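The Mustow kit, and why I'm not buying yet

Posted June 2018

Mamta Kaushik has been after me for weeks to write up the Mustow hand-held gripper kit, mostly so I'd stop complaining about it at lunch. Fine. The pitch from Grumen, who sell it, goes like this: you hold a pair of grippers, do ordinary chores with them, and the recordings teach a robot arm to do the same chores. No arm needed until later. The price is $2,941 for the pair, and the software is a yearly charge on top that the product page keeps very quiet about.

I've sat through enough demos to distrust anything that looks easy in a video, so I asked for a proper session with more than one person wearing the gear.
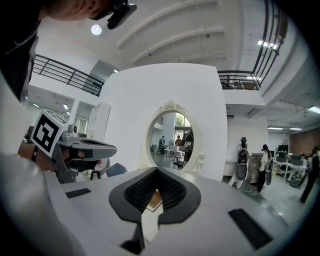 My first gripe is the number they love to repeat. Grumen says 4,000 recordings will get you a "dependable" skill. Dependable at what? I asked Harvey Penner, their sales guy, whether that meant one drawer in one room or any drawer anywhere, and he said it depends. Well, sure it does. He was nice about it, but I've bought cars with more paperwork behind the claims.

Second gripe, the markers. Tracking leans on those printed cubes, and the manual has a whole page on keeping them in view. I'd like to know how that goes when you reach into a low cabinet. The manual doesn't say.

I'll give them the grip itself. It's comfortable enough for the first 30 minutes, and the fingers close where you expect them to. By minute 40 I wanted to put the thing down and shake my wrists out.

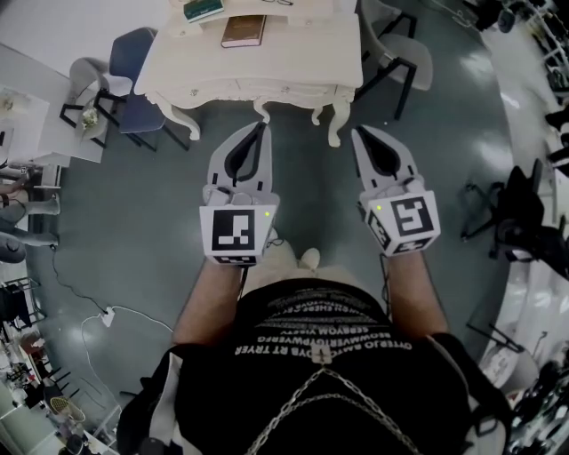 Both grippers up, facing the white desk.

Yvette MacLeod tells me the Prilix set is cheaper and no better documented. I have one on loan in July, and I'll run the same chores with it. Until Grumen puts the software price on the front page, my money stays where it is.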